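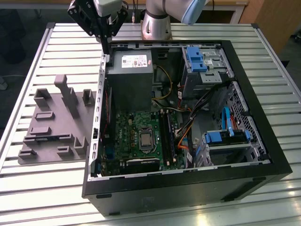
January 22, 2019

Teardown cell, bench 2. Nana Dankwa and I split the day between the arm and the paperwork for Brøndum.

Towers still get opened by hand - the arm takes over once the side panel is off. Cables are the slow part. Nana wants to keep unclipping with us until August and I agree.

Job sheet changes:
- One person per bench, was two. Second person moves to sorting and grading.
- Whoever is on the bench signs for the fixture plate at start of shift.
- Break cover: stop the cell, don't leave it to the next bench.
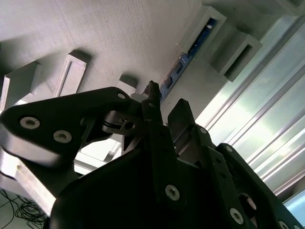

Blue board at the slotted holder, gripper at its lower end.

Backlog from Tarelent is 371 units. Wrists are less sore than last year, Nana says the same. What we both miss is talking across the bench, so sorting table goes 90 degrees round to face us.

To do: spare finger pads, ask Plelladon re training for the 16 on evenings.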